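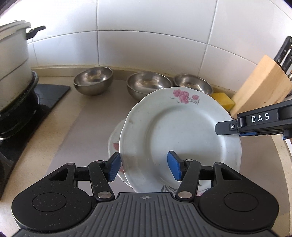 Ticket 42, Klinhom kitchen, opened Thu 23 May. I'm writing in again about the dish handling program, and I hope you'll bear with me, because it's partly a technical problem and partly about how our mornings go now. Plates with a wavy rim, like the white one with the pink flowers, are still the ones that set off the "grip uncertain" alert. Plain plates go through fine. On the breakfast shift we had the alert 6 times, and each time one of us had to stop prepping, walk over and press Resume.

What we've tried so far: restarted the Rilex controller, wiped the blue pads, and lowered the closing speed to 3. The speed change helped a little, I think, though the crew finds it slow!

Reply from Turnolell support: Thank you for such a kind and thorough note. Please load the scalloped rim profile (menu 4, then Utis settings) and leave the speed where it is for now.

Update from the kitchen: Loaded it before lunch, and we've had one alert since. The dish crew is much happier (they used to chat over the sink and now they mostly stack and check, so being called away every few minutes was wearing on them). Could Resume be put on the wall panel too? Please keep the ticket open until after the weekend rush.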